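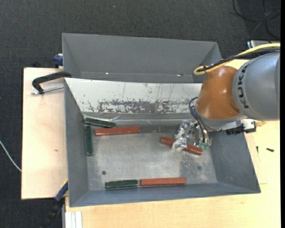
祭衣间日常保养要点:蜡渍、圣布、铜器与香炉

整理:Nerys Prosser
栏目:堂区实务

本页汇总Pliltavcombe堂区祭衣间现行的清洁和修补方法。布品部分由Sosina Kassa提供,金属器皿部分由Alvar Torvik提供。各堂区用料不同,首次使用任何清洁剂,先在不显眼处试一小块,隔夜再看。

一、布品上的蜡渍

蜂蜡和石蜡的处理方法相同,有色蜡另述。

1. 等蜡完全硬化。小件可装入塑料袋放进冷冻室,大件祭台布用冰袋压在蜡渍上。
2. 用钝边塑料刮片沿织物纹理方向刮除,不用刀。
3. 剩余部分上下各垫一层无印刷吸水纸,熨斗调低温、关蒸汽,每次压几秒,纸一透蜡就换。
4. 纸上不再出现蜡印后,按常规洗涤。

有色蜡(四旬期和将临期的紫色、玫瑰色蜡烛)不要用熨斗,染料受热会渗进纤维。刮净后用棉签蘸少量医用酒精,从外圈向中心点按,随时换棉签。丝质祭披和带金线刺绣的部位不做此处理,送专业清洗。

二、圣体布、圣血布和洗手巾

圣体布和圣血布用过之后,第一遍单独浸于清水,水倒入圣井;没有圣井的,倒在无人践踏的土地上。第一遍不加洗涤剂。之后才可与其他白色布品一起洗。

水温:亚麻六十度以下,棉麻混纺四十度以下。不用含氯漂白剂。发黄的亚麻用过碳酸钠温水浸泡,漂净后平铺晾到半干。

唇膏印:先用中性洗洁精原液涂在干布上,静置后用指腹揉开,再下水。先沾水再处理,油脂会更难去掉。

葡萄酒渍:冷水冲,从背面冲向正面。撒盐的办法在这里不推荐,盐粒会磨伤细亚麻,对旧渍也没有作用。

熨烫:半干时熨,反面先熨,十字绣花处垫毛巾。圣体布折三折再折三折,成九格,正面向内。圣血布纵向折三折。上浆只用于圣体布,米浆和市售淀粉浆均可,浓度宁稀勿稠。

三、黄铜烛台和十字架

先判断表面有没有清漆。用棉签蘸丙酮点在底座内侧,发黏或棉签变黄即为有漆。有漆的器物只用温水加中性洗涤剂擦拭,不抛光。漆层剥落、铜面发黑成斑的,要整体脱漆重做,局部抛光会留下明显边界。

无漆黄铜的步骤:
1. 拆下接蜡盘和烛托,分别放置。螺纹件按原位配对,用纸胶带编号。
2. 烛托内的残蜡用热水软化后倒出,水桶里的蜡冷却后捞起,不可倒进下水道。
3. 抛光膏取少量,用旧棉布顺一个方向擦。凹纹用软毛牙刷。
4. 用干净布擦净膏痕,再用温水过一遍,立即擦干。
5. 薄薄上一层微晶蜡。上蜡后戴棉手套取放。

Grukel牌抛光膏和Rosser牌抛光膏我们都用过。前者颗粒较粗,只适合烛台底座;后者用于十字架和福音书封面的金属件。两者都不得用于镀金或镀银器皿。

圣爵和圣盘内壁镀金层很薄,只用温水和软布。镀层见底的,停止使用,联系金银匠重镀。

四、香炉

炭灰在炉内积久会吸潮,腐蚀炉胆。每次礼仪后,炉体冷透再倒灰,灰倒进带盖的金属桶,桶放在石板或水泥地上,静置过夜后处理。不得倒入纸箱或塑料垃圾桶。

乳香树脂在炉盖内侧结成黑壳。处理方法:炉盖拆下,烤箱设105度,放二十分钟,戴隔热手套取出,用竹片刮。余下的薄层用酒精擦。带珐琅或镶石的炉盖不进烤箱,只用酒精软化。

炉胆里垫一层干沙或铝箔。沙层厚度以指尖一节为限,过厚炭块会抵住炉盖。链条每年检查一次,重点看炉盖提环和手柄处的接环,开口的环用两把平口钳横向扭合,不要前后掰。磨薄到原来一半的环直接更换。

五、木制品:跪凳、长椅、读经台

长椅上的蜡滴,用吹风机低档加热到软,旧信用卡推起,棉布擦净。漆面发白多为潮气进入漆膜,用干布加少量家具蜡反复擦,两三次后仍不退的,留到夏季通风后再看。

跪凳铰链异响,先拧紧螺钉,再上干性石墨粉。润滑油会滴到地面,也会沾到衣服。螺钉孔松旷时,取火柴杆或竹签蘸木工胶填入孔内,胶干后削平,重新拧入原规格螺钉。

跪垫破口不超过一指长的,用弯针暗缝。更长的整块换面,面料边缘向底板内侧翻折,打钉间距保持一致,四角最后处理。

读经台的台面倾斜,书托边缘容易松脱。重新胶合前,把旧胶清到见木,夹具夹紧后放置过夜。

六、蜡烛的存放和利用

蜡烛平放,单根用薄纸包好,避开暖气管和朝南窗台。弯曲的长烛放进温水中浸到可以扳动,在平桌面上滚直,再放冷水定形。

复活蜡每次点燃前修烛芯,留约一节小指的长度。烛壁过高时,趁软用刀背向内压低,过后再削容易崩裂。

剩余烛头按颜色分袋,只收同类蜡。Solska收烛头回铸,每袋净重须超过299克,金属芯座要先取出。寄送由Silviu Moldovan统一办理,烛头放在祭衣间左侧下层柜子。

七、柜内防潮和防蛀

祭披挂宽肩衣架,肩部垫无酸纸。刺绣厚重的平放,层间夹纸,折线每六个月换一次位置。不用樟脑丸,气味难散,且会使部分金属线变色。可用雪松木块,表面失去气味后以细砂纸打磨一遍。

抽屉里放硅胶干燥剂,变色后烘干再用。湿度计放在柜子中层,读数高于六成五时开除湿机,低于四成时关掉。

发现蛀虫的单件,装入密封袋、排出空气,放冷冻室两周,取出后在袋中回到室温再打开。皮革、象牙和带蜡封的物件不冷冻。

八、常备物品

无印刷吸水纸、塑料刮片、棉签、医用酒精、过碳酸钠、中性洗涤剂、微晶蜡、石墨粉、平口钳两把、弯针、白色和米色亚麻线、纸胶带、棉手套。酒精和丙酮单独放在上锁的金属柜,远离香炭和火柴。

补充:Gemma Bloxham来信问大理石祭台上的酒渍。大理石遇酸即蚀,不用醋、柠檬和除垢剂。新渍用清水和布吸干;旧渍用小苏打调成糊敷上,盖保鲜膜,次日揭去擦净。表面已经失光的,属于蚀痕,要请石匠重新研磨。

本页五月更新,第四节炉盖的烘烤温度已改。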